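Storyboard Panels: Paper, Storage and Scanning at Home

Storyboard work produces a lot of small sheets of paper, and most damage to them happens on the desk. The tips below apply to pencil, marker and ink panels kept in a home workroom.

Cutting the stock

Cut all panels for a sequence in one session, from one batch of paper. Whites differ between batches, and the difference shows up in scans as a faint color shift from shot to shot. A steel rule and a sharp blade give a cleaner edge than a rotary trimmer once the stock goes over 200 gsm. Change the blade at the first sign of a ragged fiber. Cut on a self-healing mat and keep the rule on the side of the panel you intend to keep.

Numbering

Write the sequence and panel number on the back, lower left, in hard pencil. Ballpoint leaves a ridge that a flatbed scanner will pick up. When a panel is replaced, add a letter to the old number and keep the rejected version in the same envelope. Directors change their minds in both directions.

Loose graphite

Soft pencil transfers to whatever is stacked on it. Interleave with glassine, cut 3 mm larger than the panel on each side. Workable fixative helps, but spray it outdoors or under extraction, with the panel flat, and test it on a scrap first. Some marker dyes bleed under solvent – blues and violets especially.

Pinning up

Cork tiles shed dust and the pin holes multiply. A painted steel sheet with flat magnets holds a full sequence without marking the corners. Leave a gap between rows for revision slips. Keep the board out of direct sun; dye markers fade noticeably in a south window by the end of August.

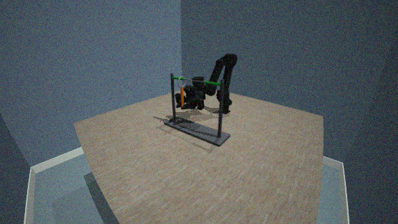
Image: Kuvineck / render library

Scanning

Clean the glass with a lint-free cloth, dampened and wrung out. Spray the cloth, never the glass. Scan at 300 dpi for an animatic and 600 dpi for anything that may be printed. Turn off automatic contrast, which treats every panel as a separate picture and makes light pencil jump between frames. Set levels once on a mid-tone panel and apply them to the whole batch.

Storage

Flat, in acid-free boxes, no more than 22 panels to an envelope. Basements are too damp and attics too warm. Put a printed contact sheet on top of each box – it saves handling the originals every time someone asks for one drawing.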